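Going back for a certificate at 41, talk me into (or out of) the evening track

ferrybench
I did it! I applied to the evening program at Clastard, the one-year bookkeeping and payroll certificate, and I got in. I've been grinning at the dishwasher all week. Classes start in September and I have so many questions that I've started a notebook for them.

Two tracks are open to me. Evening is two nights a week on campus, and it takes 12 months. Online you set your own pace, with the same final exam. Tuition is $3819 either way, and I have nearly $1000 saved toward it. My work will chip in some after I pass, but I don't know how much yet.

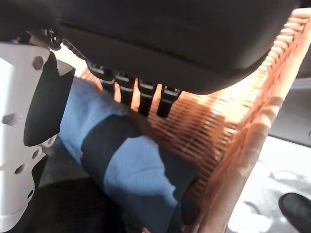

I'm leaning evening because I know myself, and a deadline with a teacher attached to it is the only kind I respect. But it's a long drive home in winter. Has anyone done either one?

mossy_lane
Congratulations!! I did evening and loved it. You end up with a little gang of people who text each other the night before a test, and I still talk to most of mine. Our payroll teacher stayed late every single week to go over whatever we'd messed up. Go evening!

Stutis
I'm going to be the other side of this. I did online and finished in 7 months while working full time, and I had a great time doing it. I'd get up early, make coffee, do a unit, go to work. If you like getting ahead, evening will drive you nuts, you sit there while they go over ledgers for the third time.

mossy_lane
Some of us needed that third time, Stutis :)

Stutis
Fair! I just don't think "go evening" is right for everybody.

ferrybench
This is all so helpful. Stutis, did you ever get stuck with nobody to ask? That's my big worry. I took one algebra class online years ago and quit in the second unit, and it bugged me for ages.
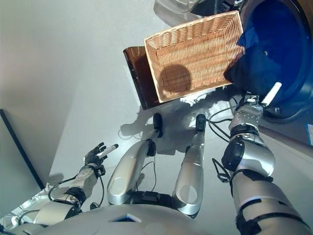 Cletus Kapoor thinks you should ask about switching before you pick anything. When I enrolled (yes, I talk about myself that way, it's my user name and I'm stuck with it) they let you move from evening to online once, up to the midterm, no fee. Not the other way around, though. So starting with evening keeps both doors open. Call and check, they may have changed it.

Stutis
Didn't know that, good tip. And to answer the question, yes, I got stuck on depreciation for a whole weekend. The message board was slow. I finally found a study group through the Pullo library and they were wonderful.

Granström
Can I disagree with all of you a little? I'd look at the money first. Fill out the aid forms even if you think you won't get anything. I was sure I made too much and I still got a small grant, it covered my books with some left over. Also get your employer's promise in writing, with the amount and the grade you need. Mine wanted a B and only mentioned it at the end.

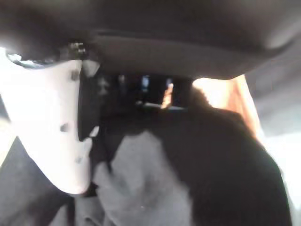
Pullo, 6th June

ferrybench
Update, posting from the library parking lot! I called Clastard and the lady in the office was so nice. The switch rule is still there, one time, before the midterm, evening to online only. Aid forms are sent. My boss wrote back too: they'll pay half if I get a C or better, and she put it in an email without me having to push.

So I'm signed up for evening. I bought a calculator with big buttons and I'm way too happy about it.

mossy_lane
YES. Sit near the front and bring a snack, the break is short.

Stutis
Still think you'd fly through the online one, but congrats, really. Come back and tell us how the first test goes.

Granström
Half is great! Save that email somewhere outside your work account.

ferrybench
Just forwarded it to myself. Does anyone remember if we need the textbook for the first night, or can I wait until the grant people answer?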